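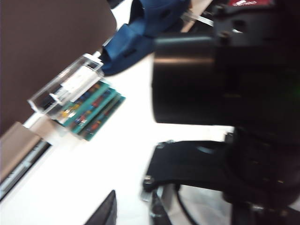
*Black arm, table below.*

Subject: Re: [piltley-walkers] Stumness loop in October
Date: Oct 25, 2024

Hi all,

Back from the Stumness loop and I'm still grinning! For anyone who's only done it in summer, go again now. The larches on the north side have turned, the bugs are gone, and I had the lookout to myself for the whole of lunch (cheese sandwich, two cups of tea, a very bold grey jay).

I took the route the newsletter suggested, up the Ehlers side and down past the old sawmill. The climb is 700 metres all up, but it's spread out so kindly that I didn't notice until my knees brought it up that evening. The boardwalk at the first creek has new planks. The second creek has no boardwalk at all any more, so you hop across on rocks – easy enough with poles, and I wouldn't try it after a big rain.

Some bits that might help if you're planning a day there:

- Park at the Piltley end. The gravel lot by the sawmill is full of logs.
- Fill your bottles before you leave. The tap at the trailhead is off for the winter.
- The Wimov app still shows the old turnoff at marker 219. Ignore it and keep left along the fence.
- There's ice in the shady gully by mid-afternoon. I was glad of my spikes.

Now, to the question in the last digest:

> Has anyone tried the loop the other way round, starting
> at the sawmill? We have 3 kids coming along and I'd like
> the steep part done while they're still cheerful. Also
> wondering if the hut is open for a warm-up.

I have, years ago, and it's good fun! You get the steep part over in the first hour, and then it's a long, gentle wander home with the lake in front of you the whole way. The one catch is that the sun will be in your eyes after lunch, so bring hats with a brim. The hut was open when I went by, with dry wood stacked under the bench and a fresh logbook. Somebody has left a tin of hot chocolate on the shelf too, bless them. 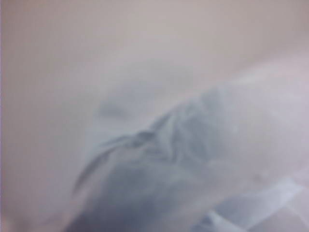 Ehlers wrote back off-list that the sawmill start is fine for kids as long as they're down off the rocks by four, and that the hut stove smokes badly unless you open the damper all the way first.

Good to know about the damper! I'd happily do the whole thing again before the snow, in either direction, so if a few of you want to share a car, write to me and I'll sort out a meeting spot. I can fit three plus packs, or two plus packs and a dog.

Cheers from a very muddy pair of boots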